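Cozy mysteries in December
4/23/18

I finally finished the Herkodora series, all seven books. I started in December with a used copy of the first one, 107 pages, and read it in an evening.

The setting is Rastville, a small town with a bakery, a ferry dock and far too many murders. The main character runs a bookbinding shop and keeps finding bodies near it. The early books are short and quick. Book four is the best – the killer is introduced on the first page and I still missed it.

Book five is the weak one. It runs 400 pages, and most of the middle is a boat trip to Zuvel that has little to do with the case. I skipped a chapter and didn't lose the thread.

Reading order

Start with book one, then go straight to three. Book two can wait. The cat is missing from it anyway.

I read the last two at the kitchen table over a weekend, with fruit within reach. 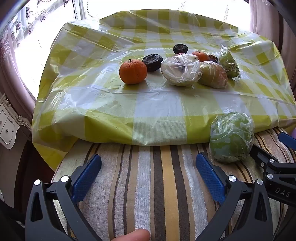 What's next

I have the first Lau mystery on hold at the library. I'm number 57 on the list, so it may be a while. Until then I'll go back and read book two properly.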